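Drallasard Square-Filling Set: Data Card

Summary

The Drallasard Square-Filling Set records a single painting exercise: a square is drawn by hand on a sheet of white paper, and its interior is to be filled with dark blue paint using a brush. The set contains 184 recorded attempts and is maintained by the Meltitz teaching materials office. It was assembled for people who study how paint is carried from a tray to paper and how closely a painted area follows a drawn line.

This card covers the materials, the preparation of the table, the naming of files and the known faults in the set. It applies to release 2. Users of the first release should read the section on changes before combining the two.

Materials

Each attempt uses one sheet of plain white paper, one brush and a shallow tray of paint. The outline is drawn in black and without a ruler. Sides are therefore uneven, and corners do not always meet at a right angle. Outlines were not corrected or redrawn, and the annotation treats the line as drawn to be the true boundary.
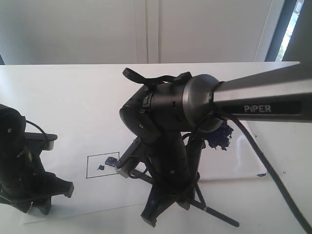 Paint was supplied under the house name Krajčí Blue and used undiluted. It is dark enough that a thin layer and a thick layer may look alike in even daylight. Users who need to estimate coverage should rely on the coverage field in the annotation file and should not infer thickness from color alone.

Paper was taken from one ream for the whole set. Sheets were not taped or weighted. Some shifted during an attempt, and such attempts carry the flag "moved" in the annotation file.

Table preparation

The paper is laid on a white table with the paint tray beside it. No mat or cloth is placed under the paper. Because paper and table are close in color, the edge of the sheet can be hard to locate, particularly on overcast days. The outline should be used as the reference for position.

Paint on the tray rim, on the margin of the sheet or on the table is recorded under "stray paint." It is scored separately from paint that crosses the outline. The two were combined in the first release, and users reported that the combined score penalized untidy loading of the brush as heavily as poor work at the boundary.

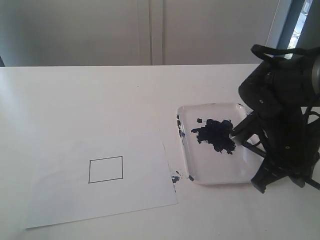

A stray mark is scored once, in the attempt in which it first appears. The table was wiped at the end of every session but not between attempts, and old marks may therefore remain in view for several consecutive files. Annotators were given the attempts in session order for this reason.

Sessions ran from 12 noon until the light became too weak to judge the line. All sessions took place in August, and no lamps were used.

Brush handling

One model of brush was used throughout. The handle is black and round. The annotation file records three stages for each attempt: loading, transfer and application. Loading ends when the bristles leave the paint. Application begins at first contact with the paper, whether or not that contact falls inside the outline.
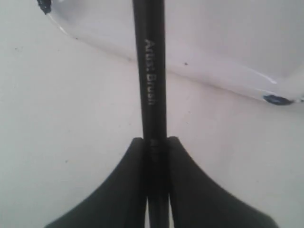

Naomi Wanyama asked whether touching the brush against the rim of the tray should count as part of loading or as the start of transfer. It counts as loading, provided the brush returns to the paint or leaves the tray directly afterward. The wording of the annotation guide has been amended to state this.

Annotation

Every attempt was scored by 2 annotators working independently. Coverage and boundary are each given on a scale of 1 to 5, where 5 is the best result. Where the two scores differ by more than one point, both are kept and the attempt is marked "open." Open attempts should be left out of any ranking.

File names give the session, the attempt and the view, in that order. Close views and table views of the same attempt share an attempt number.

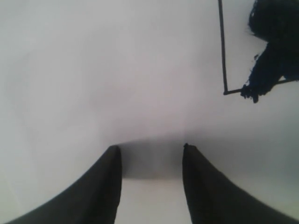 Close view, white surface, nothing held.

Changes in release 2

Stray paint is now a separate field. The "moved" flag has been added. Files previously stored in the folder "Cleston" have been merged into the main folder under their original session numbers.

Known faults

Close views show little of the sheet and should not be used alone to score coverage. Corners are scored less consistently than straight sides.

Corrections may be sent to the Meltitz teaching materials office, quoting the full file name.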